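Trevatell Tabletop Arm Kit: Frequently Asked Questions
Last updated October 2019

Ordering

What comes in the kit?
The arm, a two-finger gripper, the wrist camera, a power supply, a table clamp, the cables, and a bag of practice objects. The software, which we call Bolus, is a download. You will need your own computer and a table that does not wobble.

How much does it cost?
The full kit is $2000. The gripper and wrist camera can be bought together without the arm for $465, but they only fit the Trevatell mount. We can't help with fitting them to another maker's arm.

Where does it ship from?
Orders go out from our Stirkthorpe workshop. Most leave within five working days. Orders placed in December can take longer, and we will email you if yours is held up.

Can I buy it through a dealer?
Balaskas carries the kit and the spare parts. If you bought from Balaskas, send returns to them and technical questions to us.

Can a school pay by purchase order?
Yes. Send the order with your billing address and the name of the person who should get the tracking number. We don't ship until we have both.

Setup

How much table space do I need?
Enough for the arm to swing without hitting a wall or a monitor. Clamp it at the back edge and keep the front of the table clear. A plain, matte, light-colored top works best with the camera. Patterned tablecloths and glass give poor results.

Does the table have to be spotless?
No. Small specks don't bother Bolus with the default settings. If you have turned the minimum object size all the way down, it may start marking crumbs as things to pick up. Turn it back up or wipe the table.

Do I have to calibrate it every time?
Only after you move the clamp, take the camera off, or change the fingers. Calibration is in the Setup menu and has 7 steps. Don't lean on the table while it runs.

Which computers does Bolus run on?
Windows and Linux. There is no Mac version at this time. The arm needs its own USB port — a hub will often work, but if the camera feed drops out, the hub is the first thing to remove.

Picking things up

What can the gripper handle?
Light objects that fit between the fingers and have some shape to hold on to. Toy food, blocks, markers, and small boxes are all fine. Coins, paper, and anything lying completely flat are not. Don't use it with glassware, knives, or anything hot.

Why does it sometimes treat two objects as one?
When two things of the same color touch, Bolus may draw one outline around both of them. The usual case is toy vegetables placed side by side. With a pair of orange carrots lying head to tail, like these, the bodies run together and there are green leaves at both ends, so the outline can come out as one long object. The grasp point then lands on the line between them.
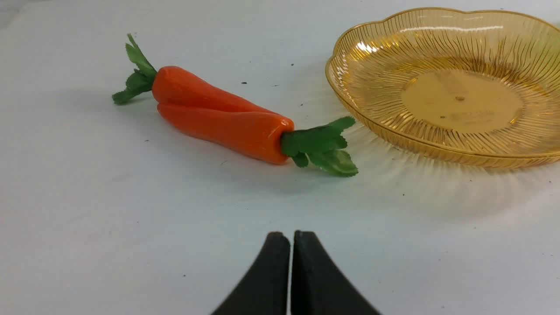
Stirring the pile first worked better for me than any of the settings, writes a customer in our reviews section. I have the arm nudge the carrots with the fingers closed, take a fresh look, and then try the grasp. It adds a few seconds to each pick. I'd like to see this as a button in Bolus, since I had to write it myself.

There is no button for it yet. You can build the same thing in the Sequence editor with Close, Move, Look, and Grasp, in that order. Keep the Move short and slow so the objects stay in view. You can also raise the Split setting, but if you set it too high, Bolus will start cutting single objects in half.

Does it work with clear or tinted plastic?
Sometimes. See-through dishes are the hardest thing we get asked about. Light passes through a ribbed rim and throws streaks on the table, and Bolus can take those streaks for part of the dish. Shiny plastic also gives white highlights that move when the camera moves. Try a softer light first. If the dish is only there as a place to put things, mark it as a fixed target in the Map tab and Bolus will stop looking for its edges.

The fingers show up in my camera view. Is the camera mounted wrong?
No. The fingertips should be visible at the bottom of the view, and calibration uses them. If you can't see them at all, loosen the camera bracket, tilt it down, and calibrate again.

Care and returns

Can I replace the fingers myself?
Yes, with the hex key in the kit. Turn the power off first. Calibrate before you use the arm again.

What is the return policy?
Contact us for a return number before sending anything back. Keep the original foam — arms shipped without it tend to arrive bent, and we can't refund those.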